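**Zostum council opens two new streets of homes at Gestolar**

Thu 17 July

The first tenants have been given keys to new flats and houses at Gestolar, on the eastern side of Zostum, after a delay over the drains that held the site up through the spring.

The homes stand on two short streets behind the old bus depot. Most are for rent through the council's list, with the rest going on sale later in the year. Each street has a strip of grass with benches, and a footpath now joins the estate to the shops on Teoh Road - a walk of roughly 10 minutes that used to mean going round by the main road.

Residents' groups had asked for the path to be finished before anyone moved in. The lighting is working, but the last stretch of surfacing will not be done until the end of the summer holidays, and prams and wheelchairs are being sent round by the depot gate for now.
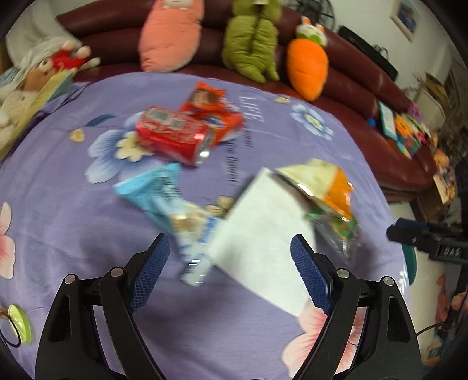 *Photo: Zostum Weekly*

Parking was the main worry at the public meetings. The council has set aside four spaces for visitors and says it will look at permits if cars from the railway station start to fill the kerbs. People living on Teoh Road had wanted permits from the start.

The number 2 bus, run by Skollix, will stop at the estate entrance on weekdays from the start of the school term. There will be no Sunday service. Skollix said it would review the timetable in the new year, once it knows how many people are using the stop.

School places are less settled. The nearest primary has room in the older classes but its reception year is full, and families moving in over the summer are being told to apply to the council as soon as they have a signed tenancy.

A second part of the site, nearer the canal, has planning permission but no start date. Plans for both parts can be seen at Zostum library during normal opening hours.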